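Distancia de seguridad y línea amarilla en zona de pruebas con brazo robótico

Yiran Kang
Hola a todos. En Montecinos preparamos una sala tipo cocina para pruebas de manipulación con un brazo y pinza de dos dedos. Mi jefe pide normas escritas antes de agosto y yo nunca he redactado unas. ¿Basta con marcar el suelo con línea amarilla? ¿Y qué velocidad ponemos cuando hay una persona cerca? Perdonen mi español, no es mi primera lengua.

Fusholm
La línea es obligatoria y ya está. Nosotros pusimos 280 mm/s y nadie se quejó.

Josphat Rweyemamu
Con respeto, no estoy de acuerdo con la respuesta anterior. La línea informa, pero no detiene a una persona distraída. Primero se hace la evaluación de riesgos de la aplicación completa: brazo, pinza, objetos y mesa. La velocidad sale de esa evaluación – no se copia de otro taller.

Tampoco yo soy nativo, pero les cuento nuestras reglas en Plolmont. Pasillo libre de 600 mm como mínimo detrás de las sillas. Parada de emergencia al alcance del operador, probada cada mañana. Máximo 30 minutos por turno de supervisión, después cambia la persona. Nada de vidrio ni cuchillos en la mesa hasta que la tarea esté validada. Antes de mover, se revisan los dedos de la pinza y se anota el desgaste. 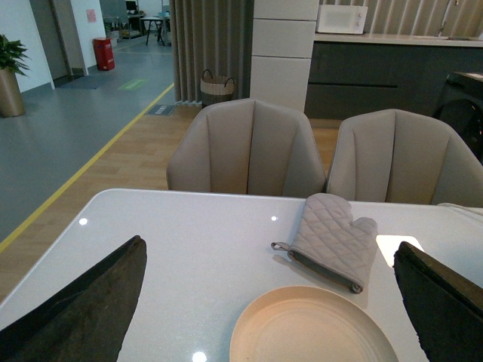
Vista desde la pinza: guante de horno y plato sobre la mesa blanca.

El extintor debe quedar visible y accesible, también cuando se mueven los muebles. Para la hoja de revisión usamos la plantilla de Kenico, es sencilla y la puede firmar cualquier operador.

Yiran Kang
Muchas gracias, Josphat. Empiezo por la evaluación de riesgos y pido la plantilla.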